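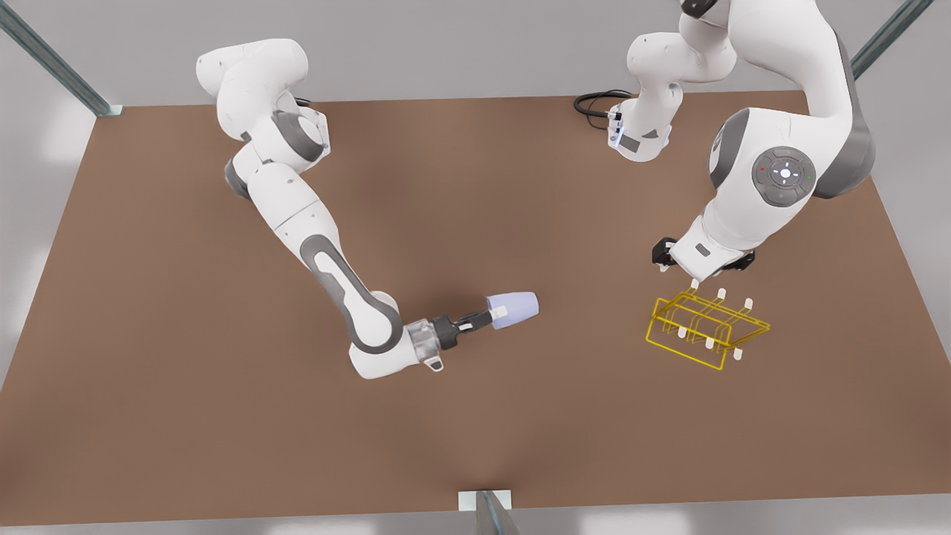

*Page last changed: February, 16:40*

Notes from the open afternoon, written up the same day while I still remember which run was which. Please add to the bottom if you were on the door or in the side room.

We had the simulator on the big screen from 14:00 and the Prins cell running behind the glass. The plan was to alternate, ten minutes of each. In practice people stayed with the simulator much longer than we had allowed for, mostly so they could ask questions while it was paused. I'd keep the stool and the pause key for next time.

The task on screen was cup to rack: two white arms at the brown table, lavender cup, yellow wire dish rack. The still at the top of this page is the one I left up while talking. The right gripper has the cup by its base, lying on its side and just clear of the table, and the left gripper is over the far edge of the rack. It's a good place to stop because both arms have something to explain. Several visitors took the robot's right arm for the left one, as it is on the left side of the screen. I said "the robot's right" every time and it still caused trouble. A label on the screen would sort this out.

Runs

- Scene file is Gukum build 3705. I did not touch it after lunch.
- 19 runs over the afternoon, not counting the two I stopped by hand when the talk next door overran.
- 15 ended with the cup in the rack. The other four all failed at the release, cup tipped off the prongs. Same fault as last month, so I haven't opened a new entry for it.
- Fan noise from the demo machine was bad by 15:30. Move it under the bench.

Questions that came up more than once

How does it know where the rack is? In the simulator it is handed the position. In the cell it has to work from the cameras. I should have put this on the poster, as people felt a bit cheated when they heard it second.

Why a dish rack? Thin rods, narrow slots, and it is easy to judge whether the cup has gone in properly. The two people from Flolard wanted to know if we would try plates. I said yes, but gave no date.

Is the picture a video of a real robot? Asked a lot, even with the word SIMULATION on the stand. Make the sign bigger.

Sign-in sheet has 138 names, though the Skeretti group signed once for the whole coach, so the true figure is higher. They want a second visit with time in the cell itself. I've said we would need the guarding check done first — that is with the workshop and I have no answer yet.

To do

- Longer approach on the cup release, then rerun the four failures from their saved states
- Label for robot's left and right on the demo screen
- Send Flolard the poster PDF
- Return the borrowed projector lead to the front office
- Copy the run logs off the demo machine before it is wiped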